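Support > Teleoperation and demos > Closed tickets

Home Tickets Downloads Contact My account

Ticket 963: right gripper lags when both arms are driven together
Product: Hordiienko two-arm teaching kit
Opened by: Kaja Kütt, Ferkside

Hello all. I'm trying to teach our robot a two-handed job with a bottle and a cup, driving it by remote control, and I've got stuck on something I can't find in the manual. If I drive one arm at a time, everything follows me nicely. As soon as I move both together, the right gripper starts to trail behind my hand. It isn't much to begin with, but after a minute or so I'm squeezing the trigger and waiting for the jaws to catch up, which is horrible when the other hand already has hold of a bottle and you're trying to bring the two together!

We've got the gripper on the right and the hand with the fingers on the left, and I'm running the Rustska control software on a plain desktop PC under the bench.

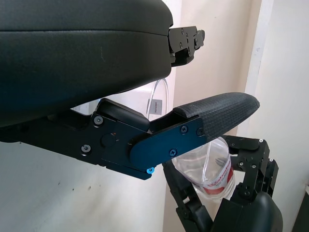

I did the obvious things first. Turned it all off and on again, swapped the network cable, moved the right-hand controller to a different port. No change from any of them. I also tried turning down the hand's grip force in case it was drawing too much power (a guess, I'm no electrician) and put it back afterwards when that did nothing either.

One thing I did find is that the lag only shows up while I'm recording. With the record button off I can wave both arms about as long as I like. So I'm wondering if it's the cameras?

Reply from Yến Vi, support

Hi Kaja, thanks for being so thorough, it saves us a round of questions. I think you're close. Could you open the session settings and tell me what the command buffer is set to, and whether "save previews" is ticked? Please also do one recording with the wrist cameras off and tell me if the lag goes away.

Reply from Kaja

Buffer is 128, previews are ticked. I don't remember ticking them, but I don't remember much from the day we set this up. 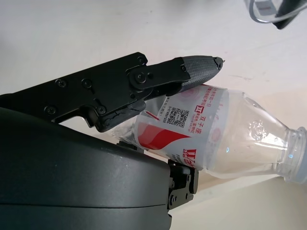 The wrist cameras are the bit I'd least like to lose, so I wasn't keen on this test. The head view is fine for getting the arms to roughly the right place, but up close I steer by the wrist. With the bottle on its side I can see the tip of the finger just above the shoulder and the crumpled end down between the fingers, and I know from that how hard I'm squeezing. Anyway, I turned them off as asked and did the run half blind, and the lag was gone. Turned them back on and it came straight back. So it IS the cameras, or something to do with them.

Reply from Yến Vi

Great, that narrows it down. The previews are being written by the same process that sends the gripper commands, and with every camera running it falls behind. Please do these in order:

1. Untick "save previews".
2. Set the command buffer to 30.
3. Close the session fully and start a new one. The buffer setting isn't read again until you do.
4. Record the same task with both arms and all cameras on.

Your full recordings aren't affected by step 1. It only stops the little thumbnails.

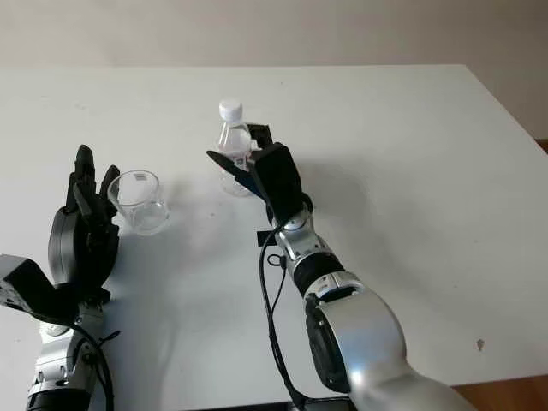 FERKSIDE, 6 Jul 2023

Right, all four steps done. I skipped step 3 the first time – sorry, I did read it – and spent a good while grumbling that nothing had changed. After a proper restart the right gripper closes when I close it, with both arms going. I kept the task simple: bottle in the gripper, hand over by the cup, then move the two of them in small steps so I could feel for any delay. None that I could notice.

I do get a tiny judder in the gripper if I move very quickly. Is that the smaller buffer? I can live with it, I'm trying to go slowly anyway so the robot has something sensible to copy.

Reply from Yến Vi

Yes, that's the buffer. If it bothers you, go up a little at a time and stop when the judder goes. I'd also throw away any recordings you made while it was lagging. The commands and the camera pictures won't line up, and the robot will learn to close late.

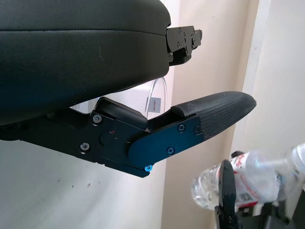

Reply from Kaja

Oh no, I was afraid you'd say that. I've got a whole folder of those. Fine, in the bin they go, and I'll do them again with the new settings. Could the manual get a line on the previews box? The page on sessions doesn't mention it at all, and I'd have tried it on the first morning.

Reply from Yến Vi

I've passed it on, and it should be in the August update. Closing this one, but reply here if the lag comes back and it'll reopen by itself.

Status: Solved

Comments (3)

pollport_lab: Same thing here at Pollport, only with us it was the left arm. Unticking previews fixed it and we left the buffer alone.

mags_t: Does this need doing for every new session or does it remember?

Yến Vi (support): It remembers per user, so if a colleague logs in they'll have to untick it as well.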